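Kikel 392, báscula de mostrador

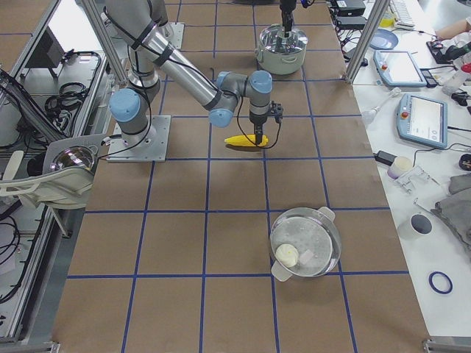 Departamento de Equipamiento - Seixas

Última actualización: febrero

El fabricante presenta la Kikel 392 como «la última báscula que comprará su tienda». Ya veremos. De momento es una báscula de mostrador correcta, con plato extraíble, doble pantalla y batería interna. Pesa hasta 5 kg en divisiones de 2 g, suficiente para fruta y verdura, escaso para quien venda patatas por sacos.

La autonomía anunciada nos parece optimista. Érica Guerra la tuvo en el puesto una campaña entera y acabó dejándola enchufada - con la pantalla del cliente encendida, la batería no le llegaba al cierre.

El teclado admite accesos directos por producto, aunque programarlos exige paciencia y el manual ayuda poco. La funda Kirnuneck se vende aparte. Senad Ristić, del taller, la considera prescindible si se limpia el plato a diario.

Antes de usarla para venta al público, pida el certificado de verificación. No viene en la caja, diga lo que diga el folleto.

Referencia: 1847
Garantía: 2 años, batería excluida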